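Unit 6: Clearing Small Debris from a Covered Bench

Course notes, Inskip workshop skills. Revised by P. Mapplebeck, 6/28/21.

**6.1 Surface.** Cover the bench with a single sheet of brown paper, large enough to reach past the work area on all sides. Overlapping sheets leave a seam, and small parts catch in it. Tape the corners only. Replace the sheet when it creases.

**6.2 Tools**

- Hand brush, wooden handle, soft to medium bristle
- Dustpan, flat lip, short handle
- Shallow tray for recovered parts

A worn lip lets grit pass under the pan. Reject any pan with a visible gap when it is laid on the bench.
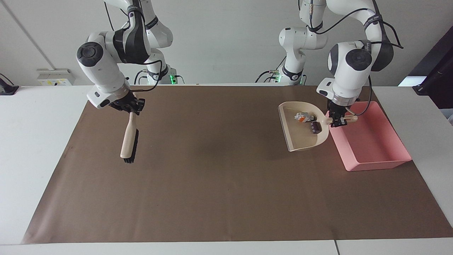
**6.3 Stroke.** Sweeping on paper differs from sweeping on a hard floor in that the sheet moves if it is pressed. Keep the stroke short and light, and lift the brush clear at the end of each pass. The lip of the pan faces the middle of the table, as with the beige dustpan over the brown paper, and the bristle end of the brush points down. Lower the lip to the sheet before the stroke begins. Once parts are in the pan, tilt it so that they sit toward the back wall.

**6.4 Sorting.** Building-block pieces are treated as recoverable and go to the tray. Dust, fibers and paper scraps go to waste. Do not tip the whole pan into the tray. Parts under 6 mm are picked out by hand.

**6.5 Practical.** Allow 18 minutes per pair. Each pair clears one covered bench, sorts the contents of the pan and enters the result on the sheet supplied by S. Yeoman. Marks are deducted for torn paper and for parts left on the bench.

Reading: handout 5, sections 2 and 3. Unit 7 covers wet spills.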